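Old Newspapers, Service Letters and Medals: Looking After Them at Home

By Kirsty Sutcliffe

Every April, when the parades and the remembrance speeches come around again, I get a little flurry of messages from readers who have gone up to the attic for Grandpa's discharge papers and found them stuck to something. I answer each one as best I can, but the same questions do keep coming, so I thought I would put everything on one page and let you take what you need.

I should say first that I'm a saver and a tidier, with no museum training at all. What I know comes from looking after my own family's papers (two uncles in the Army, one great-aunt in a signals office, and a grandfather who kept the front page of every election and every armistice he lived through) and from pestering people who know more than I do. If you have something truly valuable or falling to bits, please call a paper conservator before you try anything you read here, my tips included.

Start with where the box lives

Attics get too hot and basements get too damp, and most of the damage I see comes from one or the other. The best spot in an ordinary house is a closet on an inside wall, on a shelf, with a little air behind the box. An outside wall will sweat in winter even if you've never noticed it, and paper pushed up against it takes that moisture in.

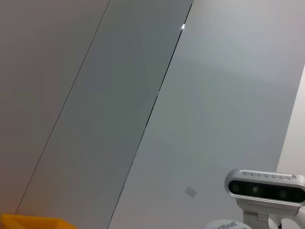
A cheap humidity gauge is worth having, too. I like mine to sit near 40 percent, and I don't fuss if it wanders a bit with the season. It's the big swings that make old newsprint curl and crack. Mine is a little round Resard that cost less than lunch, and it lives on the closet shelf next to the boxes where I'll see it whenever I go in for the vacuum cleaner.

Newspapers

Newsprint was made to last a day, bless it, and we ask it to last a lifetime. The paper has acid in it, and that's what turns it brown and brittle. You can't stop that altogether, but you can slow it down a good deal.

Store papers flat and opened to the size they were sold at. If a page has been folded in quarters since the war ended, don't force it open. Lay it in a room that isn't too dry for a day or so, then ease it one fold at a time with clean, dry hands. If you hear it crackle, stop and leave it as it is.

Put a sheet of buffered, acid-free tissue between each issue. I use the Sturketti kind that comes on a roll, and cut it a little larger than the page. Never use ordinary gift tissue, especially colored.

Keep newsprint away from everything else. Grandfather tucked a lovely studio portrait into a folded front page, and there is now a brown rectangle across his own face where the paper touched it. I could cry every time I look at it!

No tape, ever. No laminating either, please, however nice the young man at the copy shop makes it sound. Heat and plastic are forever.

Make a copy for reading and for showing to the children. A scan or a good photocopy on decent paper can be passed around the dinner table all evening and nobody needs to worry about the gravy. Then the real one goes back in the dark, where it's happiest.

Letters and discharge papers

Take out the paper clips, staples and rubber bands before you do anything else. A rusty staple should be opened from the back with a thin blunt blade and lifted out, never yanked. Slide a scrap of stiff card under it first so the blade isn't resting on the letter.

If the letters are still in their envelopes, keep each envelope right behind its letter. My friend Ferenc Vörös threw away a whole stack of envelopes to save room in the box, and then spent most of a winter trying to work out which year his father had been writing from. The postmarks would have told him in an afternoon. Censor stamps and unit numbers are often on the outside as well, and a family historian will thank you for every one.

Write your notes in soft pencil on the folder, before the letter goes in. Ink can bleed through, and a ballpoint leaves a groove. I put the name, the place if I know it, and who gave me the letter.

Where you do your sorting matters more than I used to think. Clear a big table completely, wipe it, dry it, and move the coffee to another room.

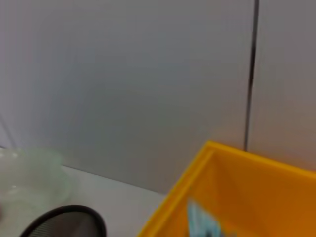

Then work for 30 minutes and take a break. I know that sounds fussy, but I've found that I start getting careless after that, and a tear takes only a second. Have your folders open and labeled before you lift the first sheet, so that nothing has to sit in a pile with nowhere to go.

Medals and ribbons

Do not polish. I'll say it again for the husbands: do not polish. The darkening on a campaign medal is part of its age, and metal polish takes off fine detail every time it's used. A soft, dry cloth is plenty, and cotton gloves if you have them, as fingerprints will etch into silver over the years.

Ribbons fade terribly in sunlight. If you want them framed, hang them in a hallway away from windows and ask for glass that filters ultraviolet. Grigoris Deligiannis, who frames for me in town, also pads the back so that the ribbon isn't carrying the weight of the medal. It added five dollars to the bill, and I thought it was money well spent.

Keep rubber bands, wool and felt out of the medal box, since all of them can tarnish silver. Plain undyed cotton is fine.

Scrapbooks

These are the hard ones. My great-aunt's clippings book runs to 760 pages, with headlines from three continents pasted down in what I suspect was flour and water. I wanted so badly to take it apart and do it properly, and I'm glad I was talked out of it. The order she chose is a record too - you can see what she thought mattered, and what she thought of certain politicians, from her underlining alone.

So leave a scrapbook whole. Slip tissue between the pages if the spine will stand the extra thickness, tie it loosely with flat cotton tape, and lay it on its back in a box that fits. Sabbagh makes a deep one with a drop front, which saves you having to haul a heavy book out from above.

Check for silverfish in spring and fall. They love that flour paste.

A few odds and ends

Magnetic albums from the drugstore, the kind with sticky pages, should be emptied as soon as you can manage it. Unwaxed dental floss slid gently behind a photo will usually free it.

Musty smell? Set the papers in an open box inside a larger lidded tub, with a dish of baking soda in the tub (never touching the paper), and give it a week or two.

Tell somebody where it all is. I keep a list taped inside the closet door, and my niece has a copy.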